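## Open day at Wostwood: questions and answers

**When is it?**
Thursday, February 25, 2021. Each group has 16 places and the tour lasts 50 minutes.

**What is being demonstrated?**
Cloth handling. Staff work with a hand-held gripper that carries its own camera, and the recordings are used to train the folding arm in bay 2. Iona Kinnear runs the bench; Margus Koppel takes questions on software.

**May visitors try the gripper?**
Yes, from age 16. Keep fingers clear of the joints - the linkage closes quickly.

**Why do the fingers have blue pads?**
They are the contact faces. The two pads face each other and close on the fabric from both sides.

**Why are some camera views streaked?**
The camera turns with the tool. During a fast turn the fabric blurs, while the fingers stay fairly sharp as they move with the lens.

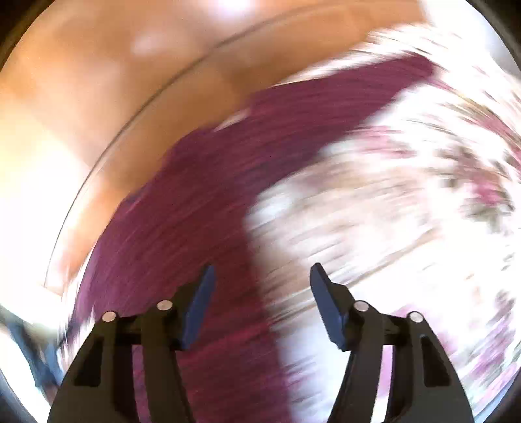

## Booking

Write to Ecaterina Ciobanu at the Wostwood front desk. State any access needs.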